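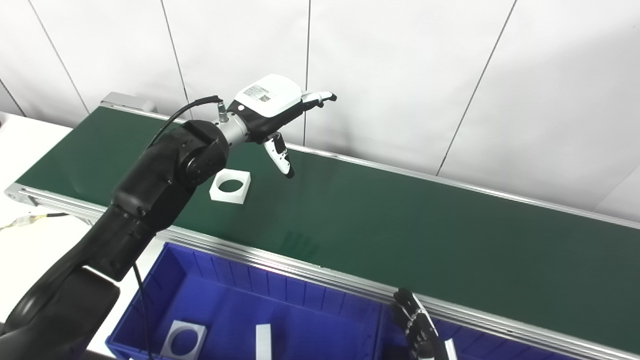 Robotic hand over a green conveyor belt

About us

Jernham Youth Exchange is a small non-profit association working in the field of non-formal education. We started as a group of friends who had all been on an exchange abroad and wanted the same chance for the young people of our own town. Today we have 14 active members and an office in Viner Street, open in the afternoon from 3 p.m.

Our main work is to prepare, send and receive groups of young people between 16 and 25 years. A usual exchange has 20 participants and lasts nine days. The participants stay together in one house, cook together and choose the topics of their workshops. In the past we had workshops on theater, local history, new technologies, cooking and first aid. Knowledge of English is helpful, but it is not a condition to apply.

Until now 2,039 young people have taken part in our activities. Many of them come back later as group leaders, and we are very glad for this.

We work together with the youth center in Foley and with the school of Rastbridge, which lends us its rooms during the summer. The participation fee is 200 euros and includes food and accommodation. Families who have difficulty paying can write to us, and we will look for a solution with them.

Applications for the summer exchanges are open until the end of March. The form can be picked up at the office.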